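Updated October 7, 2021

## Season tickets at Landley Stadium: refunds and seat changes

**Which matches does the 200-seat cap cover?**
Home league matches in the east stand until the cap is lifted. Cup matches are ticketed separately.

**How are the seats assigned?**
By length of membership. Ties are settled by a draw run in the Plellora ticket system. Results are sent by email. 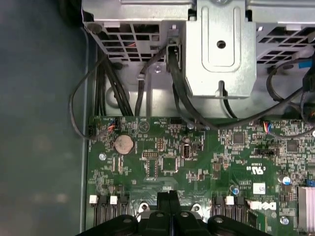

Members who are not drawn stay in the pool for the next home match. You do not need to apply again.

**Can I get a refund?**
Yes, for each match you could not attend. Choose account credit or a card refund on the Payments page. Requests for matches played before June are closed.

**Can I give my seat to someone else?**
Only to another member, and only up to noon on the day before the match. Enter both member numbers on the transfer form.
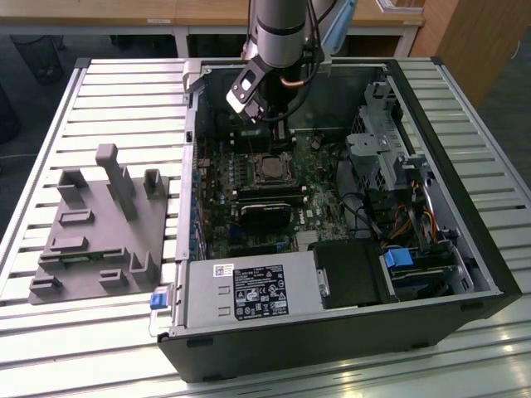
A transfer cannot be reversed once the new ticket has been issued.

**Which gate do I use?**
Members numbered 433 and below enter at Magesa Road. All others use Gate C.

**Who handles complaints?**
Chiamaka Edet, ticket office, extension 2043.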